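목요일 오전에 브래니건 제분소 개방 행사에 다녀왔다. 버스에서 내려 개울을 따라 올라가면 곡물 저장고가 먼저 보이고, 제분동은 그 뒤에 있다. 정문이 두 군데인데 방문객은 아래쪽 문으로 들어가야 한다. 나는 위쪽 문에서 한참 기다리다가 지게차 기사에게 길을 물었다.

접수대에서 이름을 적고 머리망과 귀마개를 받았다. 참가비는 없었다. 반지와 시계는 봉투에 넣어 맡긴다. 안내는 영어로 하고 한국어 자료가 두 장 따로 있었는데, 자료의 번역은 읽을 만했지만 '템퍼링'을 어떤 곳에서는 가수, 어떤 곳에서는 조질이라고 적어 처음에는 다른 공정인 줄 알았다.

## 원료 입고

밀은 트럭으로 들어온다. 기사가 차를 저울에 세우면 직원이 긴 관을 짐칸에 찔러 시료를 뽑는다. 시료는 옆의 작은 방으로 가서 수분과 단백질을 잰다. 기준에 맞지 않으면 그 자리에서 돌려보낸다고 했다. 내가 있는 동안에는 트럭이 한 대 들어왔고 통과했다.

정선 공정은 체와 바람으로 돌, 줄기, 다른 씨앗을 걸러내는 일이다. 걸러낸 것을 유리병에 종류별로 담아 창가에 늘어놓았는데, 설명판보다 이쪽이 이해가 빨랐다. 귀리와 보리는 크기가 밀과 비슷해서 길이로 골라내는 기계를 따로 쓴다.

## 제분동

제분동은 3층이다. 롤러는 1층에 있고 체는 맨 위층에 있다. 가루는 바람으로 위까지 올라갔다가 제 무게로 내려오고, 이 과정을 여러 번 반복한다. 1층은 말소리가 거의 들리지 않아서 설명은 계단참에서 들었다. 바닥이 계속 떨린다.

첫 롤러는 홈이 파여 있고 뒤쪽으로 갈수록 매끈해진다. 첫 단계의 목적은 껍질을 되도록 부수지 않고 벌리는 것이라고 한다. 체에서 내려온 것을 단계별로 조금씩 만져 볼 수 있었다. 앞쪽 것은 모래 같고 뒤쪽 것은 손가락 사이에서 뭉친다.

맷돌도 한 조 남아 있다. 매주 돌리지는 않고 통밀가루 주문이 모이면 쓴다. 돌의 지름은 150센티미터이고, 홈을 다시 쪼는 작업은 외부 석공에게 맡긴다고 했다. 이날은 멈춰 있어서 윗돌을 들어 올린 상태로 볼 수 있었다. 이번 방문에서 가장 오래 서 있던 곳이 여기다. 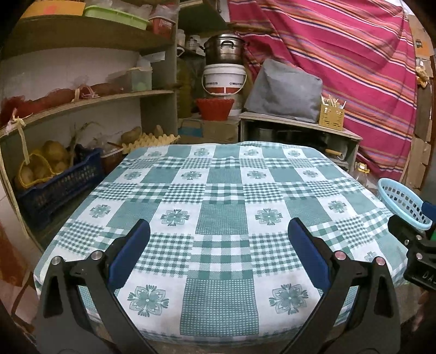 초록색과 흰색 무늬의 식탁보.

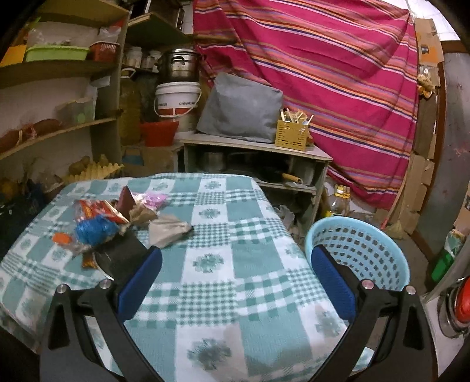 견학 막바지에 질문 시간이 있었다. 트레버 리는 갓 빻은 가루가 무조건 좋다는 말에는 동의하지 않는다고 했다. 통밀가루는 빨리 쓰는 편이 맞지만 흰 밀가루는 조금 묵혀야 반죽이 덜 늘어지고, 집에서 굽는 사람이라면 빻은 날짜보다 보관 온도를 먼저 신경 쓰라는 이야기였다. 통밀가루를 냉동실에 넣어도 되느냐는 질문에는 된다고, 다만 밀봉하고 쓰기 전날 꺼내 두라고 답했다.

나는 품종을 물었다. 이곳의 주력 제품인 '룰토프'는 경질밀 두 품종을 섞은 것이고, 비율은 해마다 조금씩 바뀐다. 수확 결과에 따라 단백질을 맞추기 위해서다. 그래서 같은 봉투라도 햇밀로 넘어가는 시기에는 물을 조금 적게 넣고 시작하라고 했다. 작년 가을에 내 반죽이 갑자기 질어졌던 것이 이 때문인지도 모르겠다.

## 매점과 가는 길

매점은 접수대 옆이다. 룰토프 흰 밀가루, 통밀, 호밀, 밀기울을 판다. 통밀은 맷돌로 빻은 것과 롤러로 빻은 것이 따로 있으니 봉투 뒷면을 확인해야 한다. 나는 맷돌 통밀 두 봉지와 호밀 한 봉지를 샀다. 카드는 되지만 영수증은 말해야 준다.

견학은 60분으로 안내되어 있었으나 질문이 길어져 점심때가 다 되어 끝났다. 계단이 가파르고 승강기는 화물용뿐이다. 검은 옷은 피하는 것이 좋다. 돌아가는 버스는 정류장 표지판의 시간표가 옛날 것이라 매점 벽에 붙은 것을 보아야 한다.

호밀은 아직 뜯지 않았고, 맷돌 통밀은 주말에 흰 가루와 반씩 섞어 구워 볼 생각이다.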